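Bunte Leisten, viele Löcher - unsere kleine Bastelgalerie

5. Juli 2020, von Beatrice Koech

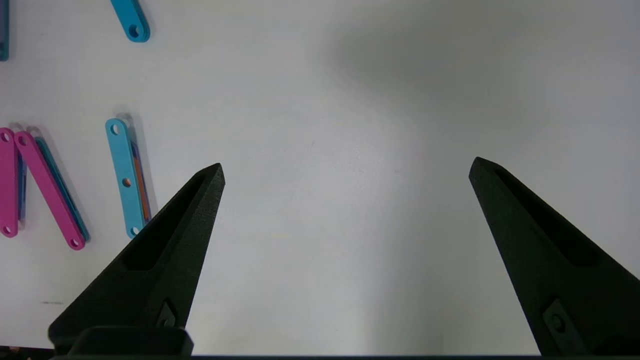
Pink, Petrol, Hellblau: flache Lochleisten auf weißem Tisch. Durch das mittlere Loch der hellblauen schimmert es orange!

Ich bin verliebt in diese Leisten. Flach, an den Enden schön rund, mit Löchern zum Verbinden - mehr braucht es gar nicht, und trotzdem sitze ich abends viel zu lange damit am Tisch. Angefangen hat alles im Dezember, als Kohei Miyazaki eine Kiste mit fast 200 Teilen in unsere Bastelgruppe in Dillivberg mitbrachte. Seitdem wird sortiert, gestapelt, verschraubt und wieder auseinandergenommen.

Am liebsten mag ich den Moment vor dem Bauen, wenn die Farben noch durcheinander liegen. Pink auf Petrol finde ich großartig, darauf wäre ich nie gekommen! Auch Orange und Dunkelblau unter dem hellen Blau gefallen mir sehr, obwohl davon nur schmale Streifen hervorschauen.

Ein paar Tipps für alle, die auch anfangen wollen: Legt euch einen hellen Untergrund hin, dann findet ihr die dunkelblauen Leisten sofort wieder. Stapelt gleiche Längen aufeinander und schaut von oben durch die Löcher, so merkt man schnell, ob sie zueinander passen. Und zieht die Verbindungen am Anfang nicht zu fest an, sonst bewegt sich das Gelenk nicht mehr (bei meinem ersten Scherengitter aus 32 Leisten durfte ich alles noch mal lösen).

Als Nächstes möchte ich einen Kran mit beweglichem Ausleger probieren. Die Skizze dafür liegt schon bereit - hellblau muss er auf jeden Fall werden.

Kommentare

Wokau: Die Farben sind ja herrlich. Kann man das Scherengitter auch mal sehen?

Beatrice Koech: Das ist leider schon wieder zerlegt, aber ich baue es gern noch einmal!

Skeltix: Für den Kran würde ich den Ausleger doppelt legen, einfach wackelt er bei mir immer. Viel Spaß beim Bauen!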